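January
Kumaresan Joseph

4. Powders, trays and the business of putting things away

4.1 Why dry goods deserve a section of their own

Of everything we looked at in the Durkville kitchens, the dry goods gave us the most pleasure and the most trouble. Tins behave themselves. Jars behave themselves too, provided the lids are on. A bag of starch or flour is a different creature altogether: it slumps, it leans on its neighbour, it changes shape every time somebody takes a spoonful from it, and once opened it has no real top or bottom that a shelf will respect. We had expected to give powders a paragraph. They took over most of the spring, and we are delighted that they did!

The household survey covered 402 bags of powdered or finely ground food, kept in cupboards, drawers, larders and (in one memorable flat) a disused bread oven. Of these, 203 were kept inside some kind of second container. That is slightly more than half, and it was much higher than the earlier storage literature had led us to expect. Grgić's old account of the working larder treats the second container as a mark of the very tidy, something a careful cook gets round to eventually. Our households did not look like that at all. People who described their own cupboards as hopeless still stood their flour in a tray, often the first one that had come to hand, and they were quite firm about which bag went in which one.

4.2 The shallow tray

We use "shallow tray" for any open box whose walls are lower than the goods it holds. This is a loose definition and we know it. It takes in baking tins, the lids of larger boxes, cutlery inserts and the sort of divided plastic tray sold for drawers. What these have in common is that the bag stays in view. You can read the front of it without lifting it, which matters a good deal when the cupboard holds cornflour, potato starch, icing sugar and rice flour side by side, all of them white and all of them in bags of nearly the same size.

The divided tray was the great favourite among our keener bakers. A single divider gives two bays, and the bays get used in ways we had not thought to ask about. Some households kept thickeners on one side and sweet powders on the other. Others put the open bag in one bay and its unopened replacement in the next, so that running out became something you could see coming. One cook in the Granduvach terrace kept a bag in the left bay and left the right one bare on purpose, as a place to rest the measuring spoon. We have since tried this at home and can report that it is a lovely way to work.

Depth turned out to matter less than we had supposed. A low wall will catch a dribble of starch perfectly well, and it lets the hand come in from the side. With tall boxes the only way in is from above, and a full bag pulled up by its top edge puts all the strain on the seal. Several of the split bags in our sample had gone at exactly that point.

4.3 Setting out the work surface

For the close study of placing and lifting we wanted as little clutter as possible. A plain white board on a light wooden table did the job nicely, with the tray and one bag side by side (Figure 9). The bag was chosen for its strong green and white printing and the corn cobs on its front, which make its facing easy to follow from one stage to the next. Many of our households stored bags with the picture outwards whatever the language of the label, and a good few told us that they shop by colour and picture and hardly read the name.

We divided the task into 3 stages, which we call approach, hold and settle. Approach is the choice of where to take hold of the bag. Hold covers the lift and the carry. Settle is everything between the bag first touching the tray and the moment it is left alone, and it is by far the richest of the three. Bags are nudged, turned to face the front, patted down at the corners, leaned against the divider and sometimes taken out again so that the whole thing can be done over. Ellisa, the coding sheet we drew up for the survey, had a single line for all of this in its first version. It now has nine, and we could happily have gone on.

Two points are worth keeping in mind when reading the tables that follow. The first is that a sealed bag and an opened one are separate cases throughout, as the folded top of an opened bag adds a step that can come before the carry or after it. The second is that we scored a bag as settled when it was left standing or lying without support from the hand, even where it leaned on the wall of the tray. Leaning is how most people's flour lives, and it seemed wrong to mark them down for it.

The order of work also varied. Some cooks moved the tray to the bag, filled it on the table and carried the lot back to the cupboard, which is quick and rather elegant, though it needs a clear shelf at the other end. Others brought each bag to a tray that never left its place.

Figure 9. Bag and two-bay tray on the white work surface.
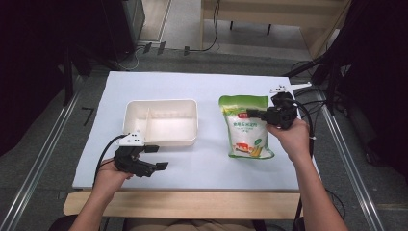

Kumaresan Joseph remarked on reading the draft that the leaning bags ought to have a table to themselves, and that he would like to see the opened ones followed over a whole winter, as his own cornflour stands up straight until it is half used and then spends months lying on its side.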